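Board care, revisited: oil, wax and a moisture log

Last winter I wrote that a cutting board needs oil once a month and left it at that. Several readers asked where the number came from. I had no good answer, so I kept a log for 36 weeks and weighed the board at the start and end of each one.

The board is bamboo with a juice groove. It was sold under the Plomamholm name and weighed 991 grams when I unpacked it. It lives flat on the kitchen counter and gets used for onions, bread and the occasional squash.
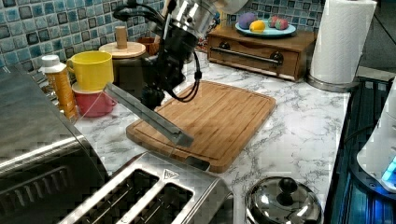
What the weight tells you

Bamboo takes on water and gives it back, and a kitchen scale is good enough to follow this. After a normal wash and towel dry, my board gained 6 grams. Left on its edge overnight, it lost nearly all of that by 7 a.m. Left flat, it held on to more than half, and the side facing the counter stayed damp the longest.

That uneven drying is what bends a board. One face shrinks while the other stays swollen, and the glue lines between the strips take the load. I measured the bow with a steel ruler and a set of feeler gauges across the long dimension. During the weeks of flat drying the bow grew a little each time. It went back down once I started standing the board up, though not all the way to zero.

Oiling changed the pattern less than I expected. Food-grade mineral oil slows the uptake of water but does not stop it. A freshly oiled board gained 4 grams in the same wash. Nineteen days later the gain was back to 6, which is where my old monthly advice starts to look too relaxed for a board that is washed daily.

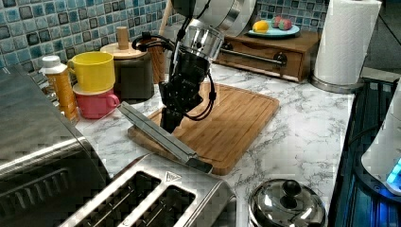

Bamboo board and chef's knife on the counter.

Oil against wax

For the second half of the log I switched to a board cream from Kļaviņa, a blend of mineral oil and beeswax. The directions call for a thin coat, a wait of several hours, and a buff with a dry cloth. I put on too much the first time and the surface stayed tacky until I scraped it back with a plastic card.

With a proper thin coat, the wash gain stayed at 4 grams for longer. The wax wears away first in the middle, where the knife lands, so I now touch up that area between full coats. Water beads at the corners long after it has stopped beading in the center. Test the center. 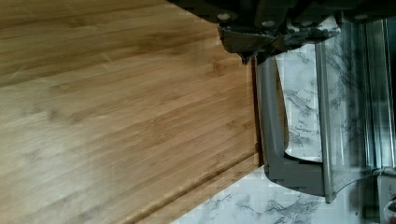

I also tried a hardening oil, Kultomach, on an offcut. It cures to a real film and the water numbers were the best of the lot, but knife cuts go straight through the film and repairs mean sanding. For a serving tray I would use it. For a board that sees a blade every day I would stay with something soft that can be renewed in ten minutes.

Sanding is rarely needed. If the grain feels fuzzy after washing, go over it with 220 grit along the strips, wipe off the dust, let it dry on edge overnight and then oil. I did this once, in May, and the board lost 2 grams — less than it picks up in the sink.

The spreadsheet is messy, with two weeks missing from when the scale's battery died. I have started the same log on an end-grain maple board from Brasulach and will post those numbers when there are enough of them to plot.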